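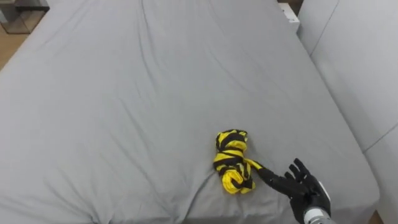

Reading time for this chapter: 40 minutes

Chapter 6
Household Textiles: Fiber, Weave, and Care

Learning objectives

After studying this chapter, students should be able to:
Explain how fiber content affects the comfort and service life of bedding.
Distinguish between plain, twill, and satin weaves.
Describe why cotton cloth wrinkles and how finishing treatments change this.
Read a care label and select a suitable washing and drying method.
Prepare a simple replacement schedule for the linens of a small residence.

Key terms: staple length, yarn count, plain weave, percale, twill, sateen, selvage, resin finish, relaxation shrinkage, colorfastness, pilling.

6.1 Introduction

Most people spend close to a third of their lives in contact with bedding, yet few could name the fiber or the weave of the sheets they slept on last night. Household textiles are bought in haste, often by color alone, and are replaced when they tear. Institutions cannot work in this way. A student residence, a guest house, or a nursing home must know what it owns, how it should be washed, and when it will wear out.

This chapter treats the household textile as a product with a working life. The discussion begins with fibers, which were introduced in Chapter 2, and moves on to yarn, fabric construction, and finishing. The second half of the chapter is concerned with laundering and storage. Bed linens are used as the main case throughout, although towels, table linens, and curtains are mentioned where their needs differ.

A fitted sheet is a useful object with which to start. Laid over a mattress, a gray sheet of the kind shown at the head of this chapter is mostly smooth, but it still holds shallow wrinkles and a long fold line. Marks of this type are of interest to the textile student. Creases can come from folding, from pressure in storage, or from movement on the bed, and the readiness with which a cloth accepts and releases them depends on fiber, yarn, and finish together.

6.2 Why Cloth Wrinkles

Cotton, linen, and rayon are all made of cellulose. The long molecules within these fibers are held to one another by weak bonds. When the fiber is bent, some of these bonds break, and new ones form in the bent position. The crease is then held in place until moisture, heat, or tension allows the molecules to move again. This explains the action of a steam iron, which supplies all three.

Polyester behaves differently. It absorbs very little water and recovers well from bending at room temperature. A blend of cotton and polyester therefore wrinkles less than pure cotton of the same weight, and it dries more quickly. It may also feel warmer against the skin in humid weather, and it is more likely to pill – that is, to form small balls of tangled fiber on the surface.

Manufacturers may treat cotton with a resin finish that links the cellulose molecules more firmly. Such finishes reduce creasing but lower the strength of the cloth. The loss is not always noticed in a private home, where a sheet is washed perhaps once a week. In commercial service it can shorten the life of the article considerably.

6.3 Case Study: The Grokholm Residence

The residence at Grokholm provides beds for 219 students and launders all linens on site. For many years the residence bought a single grade of cotton sheet. Breakages at the corner seams were common, and staff had no record of the age of any item in the linen room.

Under a revised plan, each new sheet was marked at the hem with its date of first use. Two suppliers, Kumunell and Zurnton, provided trial lots of 35 sheets each. Both lots were washed under the same conditions, and samples were examined after 69 wash cycles for seam strength, shrinkage, and color loss. The Kumunell sheets, a plain weave blend, showed little shrinkage but heavy pilling. The Zurnton sheets, an untreated cotton percale, shrank in length during the first washes and remained stable after that.

The residence chose the percale and ordered it in a longer size. Students should note that the decision rested on more than price. Drying time, the amount of ironing required, and the comfort of residents were all entered on the comparison form, which is reproduced in the Mwakalinga Workbook, Unit 6.

Before You Read On

Examine one sheet or pillowcase in your own home. Record the fiber content from its label, the care symbols, and any signs of wear at the hems and seams. Keep your notes, as they will be needed for the laboratory exercise in Section 6.5.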